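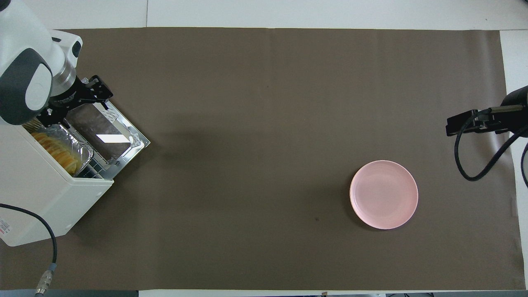

Esperanza Lindgren

Countertop ovens and shared kitchen circuits

The Ridgeway building was wired when a break room meant a coffee maker and a sink. Most floors now have a microwave, a kettle and a toaster oven on the same counter, and the breaker panel on the second floor has tripped often enough this summer that Facilities asked for a short note on how the kitchen circuits are laid out and what they will carry.

Each kitchen counter is fed by two 20-amp circuits at 120 volts. The outlets to the left of the sink are on one circuit and the outlets to the right are on the other. The refrigerator has its own circuit and should be the only thing plugged into it. A 20-amp circuit can supply 2,400 watts, but for loads that run three hours or more the working limit is 80 percent of that, or 1,920 watts. Short loads such as a kettle can go above the lower number, though there is little to gain from planning on it.

The wattage of an appliance is printed on its rating plate, usually on the back or the underside. Small toaster ovens tend to fall between 1,000 and 1,500 watts. A kettle is commonly 1,500. Microwaves are a frequent source of confusion: the number advertised on the box is cooking power, and the draw at the wall is higher. A microwave sold as 700 watts may pull 1,100 or more. Use the input figure on the plate when you add things up.

A toaster oven and a kettle running together on one side of the sink will come to 3,000 watts in the worst case. The breaker may hold for a minute or two before it opens, so the person who gets blamed is often the one who plugged in last. Put the oven on one side and the kettle on the other. The microwave can share with the oven if the two are not run at once.

Power strips and extension cords are not allowed for any heating appliance, in any kitchen. Many light cords are rated for 13 amps or less and will overheat before the breaker reacts. Sinan Saraç removed 9 of them from the building in June, two with browned plugs.

Clearances follow the manual for the model. Where the manual is missing, leave 4 inches at the back and sides and keep the space over the top open. The wall cabinets at Ridgeway were hung low, and an oven pushed under one will discolor the finish in a season. Pull it forward before use. Paper towels, bread bags and mail stay off the top of the oven at all times – including when it is switched off.

Empty the crumb tray weekly. Unplug the oven first and let it cool. Crumbs near the lower element are the usual source of smoke, and the smoke detector in the hallway outside the second-floor kitchen reports directly to the monitoring company.

If a breaker trips, switch off everything on that side of the sink and call extension 108. Please do not reset it yourself. A breaker that trips again with nothing plugged in points to a wiring fault, and Facilities needs to see it in that state.

New counter appliances need a request form before they are plugged in. Forms go to Dolores Marchetti and should give the wattage from the plate and the floor.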